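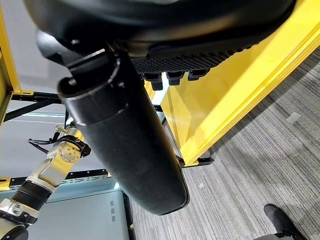
How to Patch a Hole in Drywall

By Kieran Rafferty, Adenthorpe Home Repair
2022-10-07

A doorknob hole or a fist-sized dent can be fixed in two evenings with tools that cost less than a takeout dinner. Most of that time is spent waiting for joint compound to dry. The method below is for holes up to the size of your hand in a flat wall. Ceilings, outside corners and anything with water damage need a different approach, and a stain around the hole means you should find the leak first.

What you need

A scrap of drywall the same thickness as your wall, usually 1/2 inch
Two short wood strips, longer than the hole is wide
Drywall screws, 1 1/4 inch
A drywall saw or a sharp utility knife
Paper or mesh joint tape
All-purpose joint compound
A 6-inch knife and a 10-inch knife
Sanding sponge, fine grit
Primer and matching wall paint

Step 1: Check behind the wall

Look into the hole with a flashlight before you cut anything. Wires and pipes usually run along studs, but not always. If you see a cable near the area you plan to cut, turn off the breaker for that room and check the nearest outlet with a tester. Keep your saw strokes shallow.

Step 2: Square up the hole

Draw a rectangle around the damage using a small level or a straight board. Cut along the lines. A clean rectangle is much easier to fill than a ragged circle. Brush away loose paper and crumbled gypsum, and trim any torn edges with the knife.

Step 3: Add backing strips

Slide one wood strip into the opening so it spans the hole from top to bottom on the left side, with half its width showing. Hold it tight against the back of the wall and drive a screw through the drywall into the strip above the hole, then another below. Do the same on the right side. If you lose your grip and a strip drops into the wall, leave it there and cut a new one. It won't hurt anything.

Screw heads should sit just under the surface without breaking the paper. If one tears through, put another an inch away.

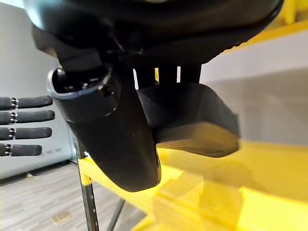
Step 4: Cut and fit the patch

Measure the opening and cut your scrap 1/8 inch smaller in both directions. Score the front paper, snap the board, and cut the back paper. Test the fit. If it binds, shave the edge with the knife. Never force it, as the corners crumble easily. Screw the patch to the backing strips with 4 screws, one near each corner.

Step 5: Tape the seams

Spread a thin layer of compound over the seams with the 6-inch knife. If you're using paper tape, press it into the wet compound and pull the knife along it firmly to squeeze out the extra. Mesh tape sticks on its own and goes on before the compound. Mesh is easier for beginners. Paper makes a stronger joint and lies a little flatter.

Cover the tape and the screw heads with a thin coat and leave it overnight.

Step 6: Second and third coats

Knock down any ridges with the edge of the knife. Apply the second coat with the 10-inch knife and carry it several inches past the first coat on every side. The patch will always be slightly higher than the wall around it, and a wide coat hides the difference. Let it dry until it is white all over. Gray spots are still damp.

The third coat should be very thin and a bit wider again. In a cold room, allow a full day between coats. I patched a hallway one January with the heat off and the second coat took two days.

Step 7: Sand, prime and paint

Sand lightly with the sponge. Stop when the surface feels even, and don't sand into the paper, which goes fuzzy and shows through paint. Wear a dust mask and close the door to the rest of the house. Wipe the wall with a barely damp cloth.

Prime the whole repair. Bare compound soaks up paint and leaves a dull patch that no number of topcoats seems to fix. Once the primer is dry, paint with a roller. If your wall paint is more than a few years old, plan on rolling the whole wall from corner to corner, even if you still have the original can.

Common problems

Cracks along the seam: the first coat was too thick, or the patch moves when you press on it. Add a screw and retape.

Bubbles under paper tape: there wasn't enough compound beneath it. Cut the bubble out, fill, and coat again.

Pinholes after drying: go over them with a tight skim coat, pressing hard on the knife.

Leftover compound keeps for months if you smooth the top, add a thin layer of water and press the lid down all the way.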